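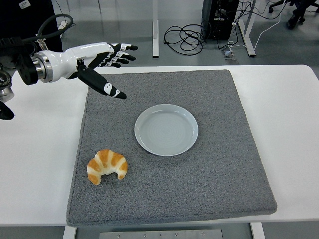 Gray felt mat laid on the white table.

HOS 3359 Pastry Service and Presentation
Handout for week two: the croissant, the plate and what goes under them
Juwita Nasution, Room 104

Bring this with you on 16th September, along with an apron and something to write with. Phones are fine for taking notes, but please keep them off the mats.

Last week we did dough, and I know most of you would happily have stayed on dough for the rest of the term. I would too! But a croissant has a whole second life after it leaves the baker. Somebody picks it up, puts it on something, carries it across a room and sets it down in front of a person who has been looking forward to it, and there are about a dozen small ways to spoil it between the rack and the table. Today is all about that trip.

1. What you are handling

Quick recap for those who joined late. A croissant is a laminated dough: butter folded into a yeasted dough over and over until you have thin alternating sheets. In the oven the water in the butter and dough turns to steam, the sheets lift apart, and you get that lovely open honeycomb inside with a crisp shell outside. Our practice batch weighs 1725 grams before shaping, and Arwel Gronow will be taking the lamination group through it again next week.

For service, the part to remember is the shell. It is thin, it is brittle, and it is the first thing the guest sees and hears. (Listen when you break one. A good one crackles!) The inside is mostly air held up by very thin walls, so it collapses if you squeeze it and doesn't spring all the way back.

Look for the segments when you judge one. A rolled triangle of dough leaves a stepped pattern across the top, widest in the middle and narrowing toward the tips. On a nicely baked piece the edges of the steps are darker and the bands between them are paler, and I think that contrast is the prettiest thing in the whole bakery. If the color is the same everywhere it was probably egg-washed too heavily or baked too pale. If the steps have vanished altogether, suspect overproofing.

Straight or curved? Both are correct. You'll hear people say that in France the shape tells you whether it was made with butter or margarine, with the straight ones being butter. It's a habit in many shops and there is no law behind it, so ask the baker before you repeat it to a guest. We'll work with curved ones in this session. They are harder to place well, and I want you to get the practice.

2. Picking it up

Main points from the demonstration, so you don't have to scribble while you watch:

Come in from the side and a little above. A hand straight down on top almost always presses.

Hold the thick middle. The tips are the driest part and snap off.

Fingers over the far side, thumb on the near side, and close until you feel the weight shift. Then stop closing.

Lift straight up before you move sideways. Dragging scrapes the base and leaves flakes all the way along.

Keep the same side up from start to finish. Turning it in the air looks fussy, and you'll shed crumbs on whatever you're crossing.

Gloves or tongs in the front of house, always. With tongs, use the wide flat kind. The Howells pair in the drawer are the ones I like best, because the ends are broad and the spring is soft. The narrow ones are meant for sugar and will go straight through a croissant, as somebody finds out every single year.

Practice tip: try it with your eyes on the destination and not on your fingers. It feels strange for the first few tries and then it gets wonderfully smooth.

3. The surface

We practice on felt, and people always ask about it. Felt is quiet. A plate put down on bare tabletop makes a sharp little clack, and in a breakfast room with forty people in it those clacks add up to a headache. A mat takes that away. It also has some grip, so a plate stays where you put it if a sleeve brushes past.

The other reason is color. A speckled mid-gray is very kind to baked goods. Golden brown looks warmer next to it, and white or pale china stands out without glaring. Try the same plate on a pure white surface and then on gray and you'll see the rim sharpen up right away. I could talk about this for an hour (last year I did, sorry).

The drawbacks are real, though. Felt holds crumbs and butter. A pastry shouldn't sit directly on it in service, ever. In the practice room we do it for the pick-up exercise only, and nothing that has been on the mat gets eaten. Please be strict with yourselves about that one, however good it smells.

Cleaning, in this order:

Shake it out over the bin.
Brush in one direction with the stiff brush.
Blot grease with a dry cloth, then with a barely damp one and a drop of dish soap.
Lay it flat to dry. Hung over a chair, it dries with a ridge and every plate will rock on it until the end of the term.

4. The plate

Choose the plate before you touch the pastry. For a single croissant you want room on every side but not a great empty field. Something between a saucer and a dinner plate works, with a raised rim to catch flakes and a shallow well so the pastry sits level.

I love a plate with a fine texture in the well, such as shallow rings. It gives the base a tiny bit of lift and looks hand-finished even when it came out of a factory. Glaze matters too. A glossy plate will throw back the ceiling lights, so walk around to the guest's side and check where the shine falls. Pale gray-blue is a great choice for anything golden, as blue and orange sit opposite each other on the color wheel and each makes the other look stronger. Keep it pale. On a deep blue the crumbs look like confetti.

The Dunier range is on the open shelves and the Vavine range is in the closed cupboard. Use Dunier for drills. Vavine is for assessment week, and it chips if you stack it without liners, so use the liners, please!

Position on the mat: a plate slightly off center is fine when a cup or a glass is going to join it. Off center with nothing beside it looks like a slip. Decide what else is coming and leave the space for it. 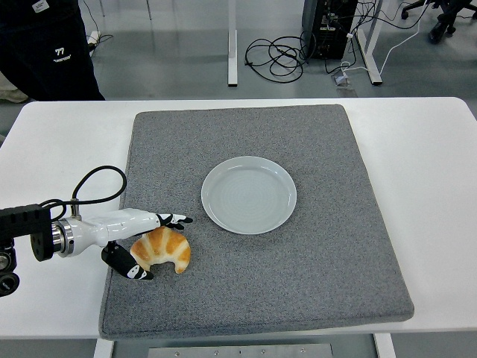
Should a croissant be warmed before it is served?

It depends on when it was baked. One that came out of the oven that morning is best at room temperature, when the butter has set again and the layers are crisp. An older one improves with a few minutes in a moderate oven, followed by a short rest on a rack. Keep it out of the microwave, which softens the shell and makes the inside chewy.

5. Placing it

A curved croissant has an inside and an outside, and which way they face changes the whole plate. With the tips pointing toward the guest, the high back of the pastry is farthest away and you see all of the layering at once. With the tips pointing away, the back comes forward and it looks bigger. I teach the first as standard. Jam goes in the open side of the curve, where it looks as if it belongs.

Lower it level, with both tips and the middle arriving together. If one tip lands first the rest rolls after it, and you'll be tempted to nudge it into place with a fingertip. Try not to. Every nudge costs flakes. If it has landed badly, pick it up properly, breathe, and set it down again.

Then look at the rim. Wipe it with a dry folded cloth, going around once. Loose flakes in the well can stay, they're part of the charm and guests like to chase them with a fingertip (so do I).

6. The drill

Work in pairs, one placing and one watching. Start with the croissant low on the mat, to the left, and the plate up and to the right of it. Reach in from the left, lift, cross, lower, release, withdraw. Do it 9 times and swap.

The watcher has a job too. Look at the shell before and after, and write down where it broke. Middle cracks mean too much squeeze. Broken tips mean the hold was too far out. A scraped base means the lift wasn't high enough before the sideways move. After a few rounds you'll be able to guess the fault from the crumbs alone, and people get very competitive over it.

Once that feels easy, mirror the layout and come in from the right. Your other hand will be terrible at first. Mine still is.

Then one last variation, which was Arwel's idea and is great fun: do it slowly. Slower than that. Take a full, slow breath for each stage. All the wobbles you've been hiding with speed will show up, and you'll fix half of them on the spot.

7. Before next week

Visit any bakery or cafe and watch one pastry go from counter to table. Write half a page on what touched it, what it was put on, and what you would change. Sketches are very welcome. If you can't get out to a cafe, do it at home with a roll and whichever plate you like best, and tell me why you picked that plate.

Read the chapter on tableware in the Movel course pack, up to the part about stacking. Skip the silverware section for now, we'll come back to it with the cutlery set in front of us.

Lamination group: check the list on the door of 104 for your bench. If your name is missing, come and find me or Arwel before class and we'll squeeze you in.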